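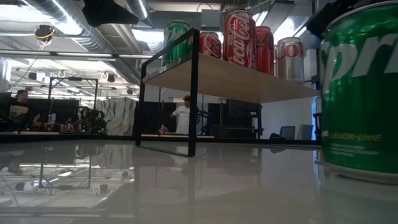
Setting Up the Shelf Stocking Task

This page is for student teams in the Flalerano Robotics Club preparing for the intermediate manipulation challenge. Teams should have completed the gripper safety module before they begin. Queries may be directed to Marcelino Cordero, laboratory supervisor.

What you will need
A raised shelf with a flat board
Beverage cans, including at least one of the shorter size
The Tichý control software, with your team profile loaded
The printed scoring sheet (Form 222)

Step 1. Place the shelf on the table so that the board is level and the space in front of it is clear. Cans in a row may be of mixed heights and colours.

Step 2. Stand one can directly on the tabletop, within reach of the gripper. This is the target can. Turn it so that the brand name faces the nearest camera.

Step 3. Home the arm and open the gripper fully. Lower it slowly over the target can, keeping the fingers clear of the rim. The table surface is glossy, and reflections may be mistaken for objects by the detection program. Check the bounding boxes on the monitor before you continue.

Step 4. Close the gripper in small increments. Stop as soon as the can is held – empty cans crush easily, and a dented can must be replaced before the next attempt.

Step 5. Raise the can above the height of the board, move it across and set it down at the free end of the row. Open the gripper and withdraw straight upward.

Step 6. Record the result and save the log under your team number. Each team is allowed 13 scored attempts.

Completed forms are to be submitted to Hedvika Kratochvíl by 1st February.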